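Tiltness: head-view recordings of two-handed desk tasks 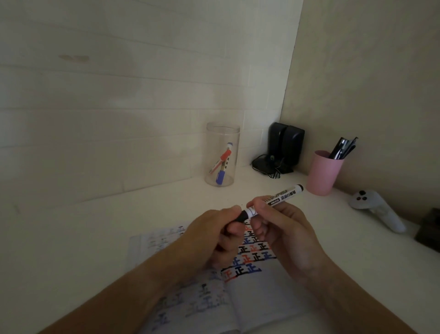
Head view, marker task. Both hands on a whiteboard marker over an open notebook.

Version note, 2018-03-13: label files re-exported, split lists unchanged. If you downloaded the set before this date you only need to replace the labels folder.

Summary

Tiltness is a set of short recordings of people handling small objects at a desk, seen from head height. It was put together to test one method: predicting the tilt of a held object from the pose of the two hands, and using that prediction to choose a starting grasp for a two-arm robot. The recordings, the hand and object labels, and the baseline code are all in this repository.

The name comes from the quantity we label. For every labeled moment we give the angle of the object's long axis against the desk surface, plus its heading on the desk. We call the pair the tilt.

What is in the set

There are 282 recordings, made by 17 people at desks in Pranberg and Cáceres. Each recording covers one task from the first reach to the moment both hands are back at rest. The tasks are grouped into eight families:

Marker: uncap, write or draw a mark, recap
Pen: pick from a holder, click or uncap, return
Notebook: open, turn pages, close
Jar: open and close a screw lid
Tape: find the end, pull, tear
Box: open flaps, take something out, close flaps
Cable: uncoil, straighten, coil again
Card: take out of a sleeve, put back

The marker family is the largest and is the one most of our results are reported on. A marker is a hard case for its size. The fingers hide a good part of the barrel, the two ends can look alike, and people change their grip halfway through without looking down.

Desks were left as their owners keep them. We did ask people to remove letters, bank cards and anything with a home address. Notebooks were allowed to stay if the writer agreed to have the pages shown.

Folder layout

recordings/ one folder per task family, then one per person
labels/ one file per recording, same name as the recording
splits/ train, validation and test lists
baseline/ training and evaluation code
robot/ trial logs from the two-arm tests, no video

Labels

Each label file is a plain table with one row per labeled moment. The columns are time, left hand pose, right hand pose, object class, object axis, grip state for each hand, and a confidence mark.

Grip state has four values: none, pinch, wrap and support. Pinch means the object is held between the thumb and one or more fingertips. Wrap means the fingers close around it. Support means the object rests on the hand or is steadied without being gripped. Where a hand is between two of these, the annotator picked the one that started first and set the confidence mark to low.

The object axis is given as two end points. For markers, end A is the cap end and end B is the other one. If the annotator could not tell the ends apart, the row says "unordered" and the evaluation code accepts either direction. Please keep this behavior if you write your own loader. An early version of ours dropped the unordered rows, and the scores came out too good.

Labeling was done by Ileana Munteanu and Aurel Surdu. Sixteen recordings were labeled by both of them, and the pairs are kept in labels/double so that you can check agreement yourself. Most of the disagreements are in grip state, usually pinch against support for the hand that is about to let go.

The method

The baseline takes the pose of both hands and a crop of the picture between them. It predicts the object axis first and the grip states second. The order matters in our tests: predicting both at once gave worse axes whenever one hand covered more than half of the object.

For the robot trials we took the predicted axis and grip states at the moment when both hands were on the object. The left hand's grip was mapped to the left gripper and the right hand's to the right. A wrap became a deep grasp with the object against the palm plate, and a pinch became a fingertip grasp. Wrist angles were then set from the axis. Nothing was learned on the robot side.

Results

Axis prediction works well when both ends of the object are in view, and degrades steadily as the hands close over it. Adding the second hand's pose helps more than adding a larger crop. This was true for every family except box, where hand pose says little about how the box is turned.

On the robot, the mapped grasps held the marker well enough to pull the cap in most trials. The common failure was a slip at the pinch side — the gripper pads are flatter than a fingertip and want more of the barrel. Moving the fingertip grasp toward the middle of the object fixed many of these cases, but it also made the recap step less accurate. Both settings are in the logs under robot/, and we have not settled on one.

Recapping is still poor. The method gives one grasp for the start of a task and no correction after that, so small errors in the axis stay until the end.

Known problems

Left-handed people are underrepresented. The mirrored copies in the training list help a little with that but do not replace real recordings.

Rows with dark objects against dark sleeves have noisy hand poses. They are marked low.

The cable family has an axis label only for the coiled part. Treat it as approximate, or leave the family out.

Two people appear in both Pranberg and Cáceres recordings. The split lists keep each person on one side, so use the lists and do not split by place.

Timestamps in the October recordings start at one instead of zero. The loader corrects for this.

Running the baseline

Set the data path in baseline/config, then run the prepare script once, followed by train. Evaluation writes one table per family and one for the whole test list. When you report a single number, please use the marker family and say whether low-confidence rows were included.

Terms of use

Research and teaching use only. Do not try to identify the people in the recordings or to transcribe their handwriting. Anyone who took part can ask to have their recordings removed, and we will then publish a new list. Please delete removed files from your own copy as well.

People

Lleucu Samuel: method, baseline code
Virgil Matei: robot trials
Ileana Munteanu, Aurel Surdu: labels
Lucian Crăciun: recordings, consent forms, upkeep of this repository

Bug reports go in the issue tracker. For a label error, give the recording name and the time of the row.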